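4. Renombrar archivos por lotes

Llegamos a la parte de Asteneo que más alegrías da. Si ya ha instalado el programa y ha pasado por el asistente inicial (sección 3), tiene todo lo necesario para cambiar el nombre de una carpeta entera de una sola vez. Empiece con una carpeta pequeña, de pruebas, y verá qué pronto le coge el gusto.

4.1 Antes de empezar

Cierre cualquier otro programa que tenga abiertos los archivos que va a renombrar. Windows los bloquea mientras están en uso y Asteneo los saltará, marcándolos en naranja en la lista.

PRECAUCIÓN: no aplique reglas a carpetas del sistema ni a la carpeta donde está instalado el propio programa. Asteneo avisa en ambos casos, pero el aviso se puede desactivar en Opciones > Seguridad y hay quien lo desactiva el primer día.

4.2 Cargar los archivos

1. Pulse Añadir carpeta o arrastre la carpeta hasta la ventana principal.
2. Marque Incluir subcarpetas si las hay.
3. Elija en Filtro las extensiones que le interesan (por ejemplo, jpg; png; txt).
4. Espere a que la barra inferior muestre el texto Lista preparada.

Nota: la vista previa se actualiza al instante hasta 400 archivos. Con listas más largas hay que pulsar F5 para refrescarla. No se pierde nada, solo se refresca cuando usted lo pide.
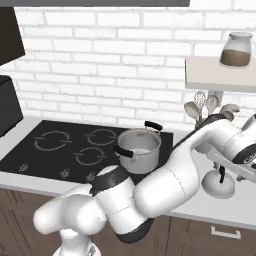

Las etiquetas son la base de todo lo que viene después, y le animamos a dedicarles un rato. Una etiqueta es una palabra corta que usted asigna a uno o varios archivos y que luego puede insertar en el nombre con la variable <etq>. Conviene que sean concretas y en minúsculas: para una imagen en la que se ve una placa negra encastrada en una encimera blanca, «placa» y «encimera» funcionan mucho mejor que «cocina_varios_2». Puede asignar varias a la vez con Ctrl + E, separadas por comas, y Asteneo las recordará y las irá sugiriendo en cuanto escriba las primeras letras – una maravilla cuando se trabaja con archivos que llevan años acumulándose.

4.3 Crear la primera regla

1. Abra el panel Reglas (F7) y pulse Nueva.
2. Escriba un nombre para la regla. Admite espacios y acentos.
3. En el campo Patrón, combine texto fijo y variables. Por ejemplo: <fecha>_<etq>_<num:4>
4. Mire la columna Nombre nuevo. Los cambios aparecen en azul y los nombres repetidos en rojo.
5. Si hay algo en rojo, añada <num> al patrón o active Resolver duplicados.
6. Pulse Guardar.

La variable <num:4> rellena con ceros hasta cuatro cifras, de modo que el archivo 17 pasa a ser 0017 y el orden alfabético coincide por fin con el numérico. El nombre resultante, sin contar la extensión, puede tener hasta 60 caracteres con el ajuste predeterminado. El límite se cambia en Opciones > Nombres.
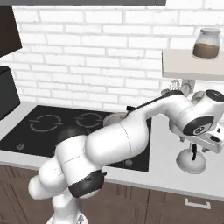
Figura 2. Brazo robótico blanco extendido hacia la encimera.

4.4 Encadenar reglas con Kodden

Kodden es el motor de reglas incluido en Asteneo, y nos encanta hablar de él. Permite aplicar varias reglas seguidas, cada una sobre el resultado de la anterior: una limpia los espacios dobles, otra pone las minúsculas, la siguiente añade la fecha.

1. Seleccione las reglas en el panel con la tecla Ctrl pulsada.
2. Haga clic con el botón derecho y elija Encadenar.
3. Arrástrelas hasta dejarlas en el orden deseado.
4. Pulse Simular. No se modifica ningún archivo en este paso.
5. Revise el resultado y pulse Aplicar.

Nota: el orden importa, y mucho. Una regla de minúsculas colocada al final cambiará también las etiquetas que haya insertado antes. 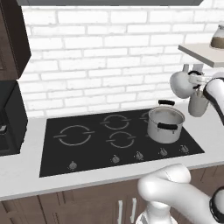

Figura 3. Placa de cocción negra y olla de acero inoxidable.

4.5 Deshacer

Cada vez que aplica una regla, Asteneo guarda un registro con los nombres antiguos. Para volver atrás, abra Historial, seleccione la operación y pulse Restaurar nombres. El historial se conserva aunque cierre el programa – también después de reiniciar el equipo.

PRECAUCIÓN: si ha movido los archivos a otra carpeta, devuélvalos a su sitio antes de restaurar. De lo contrario aparecerá el error 2489 (Ruta no encontrada).

Los perfiles en el antiguo formato Queiroz se siguen pudiendo importar desde Archivo > Importar perfil, pero no traen historial.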